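Udar handling guideline

The Udar guideline is a set of good practice rules for recording household handling tasks with hand-held grippers. It was drafted at Noven by Amra Kneževič and Tapio Kemppainen and published on May 31, 2019. A revision followed in October.

The rules cover 3 areas: the state of the room, the condition of the finger pads and the handling of garments. Pads are to be wiped before each session and replaced after 3,000 grasps. Garments should be held by the body or collar – never by a button or zip – and a session may contain no more than 100 attempts. Rooms are left furnished as the household keeps them.

Poulain adopted the text in full. Ididden uses it without the limit on attempts.
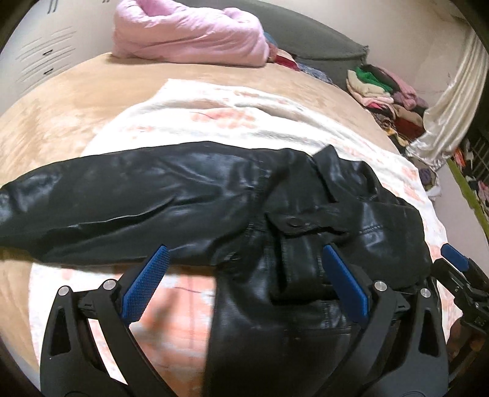 Leather and other coated materials come under a separate clause, which asks for a lighter grip and a check for marks after each attempt.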